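Print this page | E-mail this page

Radora workshop log, Stotville
Ticket: left gripper loses its width reading during the cup task
Opened by: Waqas Mirani
Status: open
Last updated: December, 16:50

The jaw width drops to zero when I close the gripper on a cup. The arm pose stays good, only the width is lost. In one recording of 1,586 frames the width was missing from frame 1,095 until I opened the jaws again. The right gripper does not have this fault with the same software.

What I tried so far: new print of the finger mounts, fresh calibration, and the exposure lowered by 50 percent. The exposure change made it worse, so I put it back. Farzana asked if the battery was low. I charged it fully and the fault stayed.

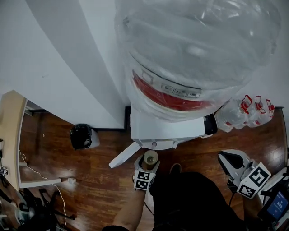
Width is calculated from the tags on the fingers, so my first idea was that one tag goes out of view when the jaws are nearly closed. At the water dispenser I hold the gripper low under the tap, with the small tan cup in the jaws, and the floor there is glossy and gives strong light reflections. I now suspect glare on the tag surface more than the angle. The tags on the left unit are printed on shiny paper, the right ones on matte.

Reply from Maham Lashari, 14:20
Please print the left tags again on matte paper, same size. Do not change the calibration at the same time, or we will not know which one helped.

Reply from Waqas Mirani, 16:50
Matte tags are glued. I made 2 short tests at the desk and the width was kept in both. I did not test at the dispenser yet. The ticket stays open until then.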